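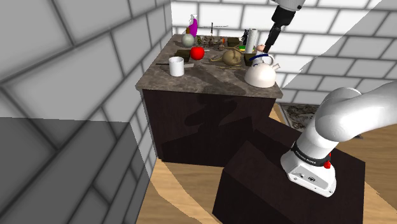 The kitchen scene in the simulator, arm parked over the clutter.

I've had the Wadine kitchen pack for two weeks now and I'm completely hooked. It's a set of ready-made simulated rooms for people who want to try out pick-and-place code without owning an arm (or a kitchen they're willing to wreck), and it's the most fun I've had at my desk since March.

Setup was painless. The download is 36 GB, so start it before dinner, but after that it opened first go on my old tower. You choose a room, choose an arm, and hit the shuffle button. Every shuffle has a seed number, and the one up top is 1451, my favourite so far. Mug, apple, teapot, spray bottle, a big cream kettle — all jammed onto one counter with hardly a gap for the fingers. Getting at the white vessel behind the kettle took me a whole evening, and I cheered when it came up clean!

I used Parsa, the free room set, all last year and it's fine for learning, but everything sits in tidy rows. Wadine piles things up the way my own counter looks by nine at night. The shadows are good and hard too, which gave my colour matching a proper workout.

A few grumbles. The dark cupboard fronts lose most of their detail once a shadow lands on them. The handles on pots and kettles sometimes grab the fingers and won't let go, and you have to reset. The manual still has pages from version 2 in it, so half the menu names are wrong. And my overnight run of some 2000 grasps quit before breakfast with no log at all.

Support did write back the same afternoon and said the log fix is coming in the next update.

The Clostcombe workshop pack is next on my list, and I still want to get the Imano hand model loading in here. If you've managed it, please leave a comment with your settings.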